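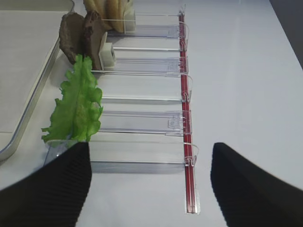 One reader wrote in to say that counting the breath had made her practice worse, and that after two months of it she could no longer sit for five minutes without feeling she was filling in a form. The comment was left under my June post on breath ratios, and it deserves a longer answer than the box allows.

Her method was the standard one: inhale for four, exhale for six, count each full round, start again at ten. She lost the count several times in a sitting and each time she went back to one. By her own account she spent most of the sitting annoyed.

I kept a log of my own rounds last winter, so I have something to compare. The log covers 2,541 rounds. In 279 of them I lost the number before the exhale was finished. I expected the losses to be spread evenly, or to gather at the end when the legs start to complain. Most fell in the first few minutes. After that the count either held or stopped mattering.

I draw two things from this. The first is that the opening minutes are a poor sample. If she stops at five minutes she is stopping in the worst part of the sitting, and judging the method on it. The second is that going back to one is a bad rule for a beginner. The older handouts from the Torbridge classes, which I still have in a drawer, say to pick up at whatever number seems likely and carry on. I have tried both. Picking up at a likely number costs one breath. Going back to one costs the breath and a short argument with yourself.

The ratio matters less than people think. Four and six is comfortable for me at rest. After a hill walk it is too long, and I drop to three and four until the pulse settles. If the exhale ends with a gulp of air, the ratio is wrong for that day and should be shortened by one on the long side. Do not hold the breath at the top to make the numbers come out. I did this for most of a year and got headaches.

On tools: I use a plain Nolte kitchen timer, set to 14 minutes and left behind me where I can't see the dial. The ticking is a nuisance for a week and then it goes. I tried the Prorance app for a month. Its bell is pleasant, but it shows a running total at the end, and I found I was sitting for the total. At over 2,000 rounds I deleted it and went back to pencil marks on card, and later to no marks at all.

She also asked whether to count aloud. Under the breath is fine on the exhale only. Counting on the inhale tightens the throat.

My suggestion to her is a fortnight without restarting, ratio three and four, ten minutes as a minimum, nothing written down. If it is still form-filling after that, drop the numbers and rest the attention on the movement of the lower ribs. That is what the second half of the Hotdale course used anyway, and several people there never counted a breath in their lives.

I will write up the rib method separately. The notes need sorting first, and half of them are on the backs of envelopes.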